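Ruvau Perforated Utensil Caddy
Reviewed by Mircea Stanciu
Filed under: Kitchen storage, drying and draining

The Ruvau is a rectangular plastic caddy for cutlery and other narrow utensils. It can stand on a counter or hang from a single screw by a keyhole slot in the back panel. I bought mine from Lornbridge in April and have used it daily, mostly for chopsticks, which are hard on this type of holder. They are light, long and thin enough to find any opening that is too large.

Capacity first. My caddy takes 15 pairs of chopsticks with space to pull one pair out cleanly. Past that, the tips start to wedge against each other. Empty, it weighs 335 g on my kitchen scale. Fully loaded with metal cutlery it came to 1710 g, and the wall screw held without sagging. 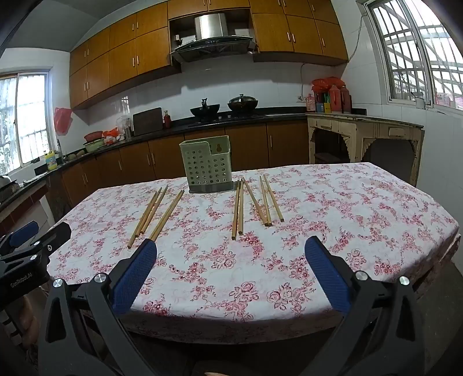 Drainage depends on airflow more than on the base. Water leaves the utensils quickly but collects underneath, so the base needs emptying once a day in normal use. Bamboo is the demanding case, as the tips darken if they sit in moisture. The small round holes are on the sides as well as the front, and this helps noticeably: chopsticks left in overnight were dry to the touch by 7 a.m. None of the tips poked through a hole.

Stability is adequate. Standing free, the caddy tips if long utensils all lean toward the front. Load the back first. On a tablecloth it slides less than on bare stone, though the cloth will mark if the base has not been wiped.

Cleaning is the weak point. Scale builds up around the rims of the holes, and a cloth does not reach it. A bottle brush does, in a few minutes. The pale sage green hides water spots fairly well, and the darker gray base hides them better.

Compared with the Milo, which my neighbor Enda Brophy lent me for two weeks, the Ruvau drains faster but takes up more counter depth. The Milo has no hanging slot.

Rating: 4 out of 5. One point off for the cleaning.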